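Liltirier Manipulation Project
Minutes of the working meeting, June

Present: policy training group, data group, hardware group, Stoyanova site (remote)
Start: 2:00 p.m.

1. Previous minutes
Accepted with one correction. The learning rate listed under item 4 was for the Drostska baseline and does not apply to the current model.

2. Data status
The data group reported 1,772 teleoperated episodes recorded for the tray task. After screening, 1,599 remain in the training set. Most rejected episodes had dropped joint readings or a timestamp offset between the fixed camera and the arm log. The rest were operator aborts.

The Stoyanova site asked whether aborted episodes could be kept up to the point of the abort. The data group prefers to leave them out of this round, as the cut point would have to be set by hand. Left open.

3. Relabeling of grasp onset
The earlier labels marked grasp onset at the first command to close the jaws. On soft objects the jaws travel for a while before there is any contact, so the label came too early and the policy learned to close while still descending. Onset is now taken from the rise in servo current, with a short smoothing window. The threshold is the same for all objects.

The training group retrained on both label sets with the same seed and schedule. Over 716 evaluation trials, split evenly between the two models, the current-based labels gave fewer early closures on cloth and sponge. No clear difference on balls. Results by object are in the shared sheet.

A question was raised about cable load on the wrist servo affecting the current reading. Hardware will log current during free motion with the jaws open and subtract the baseline if it is large enough to matter.

4. Scene layout
Agreed that the mixed layout stays as the standard test: cloths, sponge, and rounded items together in one tray, with overlap allowed. Sorted layouts are easier to score but hide the failure of interest, where the policy picks an approach height for one object and meets another first.
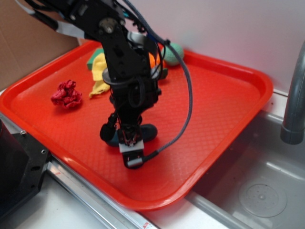 The tray position relative to the rail is to be checked at the start of each session. A shift toward the sink changes the reach at the far rim, and the Staditz planner does not correct for it. The data group will add the check to the session form.

Shadow from the arm was discussed again. The training group sees lower confidence in the object mask when the gripper is close to the tray floor and its shadow falls across the target. Two options were considered: a second light, or brightness augmentation in training. Augmentation will be tried first, since it needs no new recordings.

5. Next evaluation
8 layouts, fixed in advance and shared with Stoyanova before the run. Both sites use the same scoring rule: a grasp counts if the object clears the rim and is held until the release command. Regrasps are logged separately and do not count as first-attempt successes.

6. Actions
Hardware: free-motion current log, jaws open.
Data group: tray position check added to session form; written note on aborted episodes.
Training group: augmentation run on the relabeled set; update the shared sheet.
Stoyanova: confirm camera height and return layout comments.

7. Other business
The Drostska baseline will be rerun with the new labels if compute time allows. No date set.

Meeting closed at 3:10 p.m.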